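Household Organization, Unit 4: Clearing a Table
Handout for the evening section
Instructor: Gunnel Holmgren, Farkby Adult Learning

Read this before the practical. Bring the sorting sheet from Unit 3 with you. If you lost it, Chanida Kaewmanee at the front desk has copies.

4.1 What collects on a table

A table near the door or in the middle of a room ends up holding whatever comes in. Most of it is packaging. In the Claltdale homes we went through last term, the usual finds were opened boxes, plastic packages, balled-up paper, shopping bags and the cores left over from rolls of tape. Very little of it had been put there on purpose. Someone opened a parcel, took out what they wanted and walked off.

For this unit, "clear" means that nothing is left on the top except what lives there. A lamp or a fruit bowl may live there. A box with one flap open does not, even if there is still something in it.

4.2 Order of work

Work in this order. It is the order used in the practical and on the check sheet.

1. Crumpled paper. Pick it up first. It takes up more space than anything else for its weight, and it hides small things. Open each ball before you throw it out. Receipts, warranty slips and spare screws turn up in packing paper.

2. Cores and tape. Cardboard cores go with the cardboard. Plastic cores do not.

3. Boxes. Look inside, empty them, pull off long strips of tape, flatten. Torn boxes are treated the same as whole ones. Stack them flat against a wall, largest at the back.

4. Plastic packages. Unopened ones go to the room where they will be used. Empty ones go in the trash, or in the film bin if your building has one.

5. Bags. Check the bottom and any pockets. Fold and put away, or hang on a hook.

6. Wipe the top. Damp cloth, then dry cloth. On stone or a stone pattern, crumbs and dust are hard to see, so run a flat hand over it afterward.

Do not start reading labels or instructions while you sort. Put anything with print you need to keep into one envelope and read it when the table is done.

4.3 Spillover

When the table is full, things move to the nearest seat. Armchairs take bags. Dining chairs take plants, coats and mail. Small boxes go on the floor under a chair and stay there. Check seats and the floor next to the table before you say you are finished. The check sheet gives 16 points for the table and 9 for the surroundings, and most people lose theirs on the surroundings.

If there is a cat in the home, leave it one small box until the end. Mitsuko Wada's group tried taking all of them at once and spent the rest of the session getting the cat off the stack.

4.4 Practical

Room 13, in pairs. Each pair gets one table and does all six steps. Write down anything you were unsure about - we will go over those items together. Kaede Furukawa will collect the sheets.

Reading for next time: Onishi, the chapter on entryways. 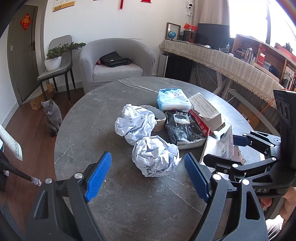 Should boxes be flattened one at a time or all together at the end?
One at a time. A box left standing gets used as a trash can, and then it has to be emptied again before it can be folded.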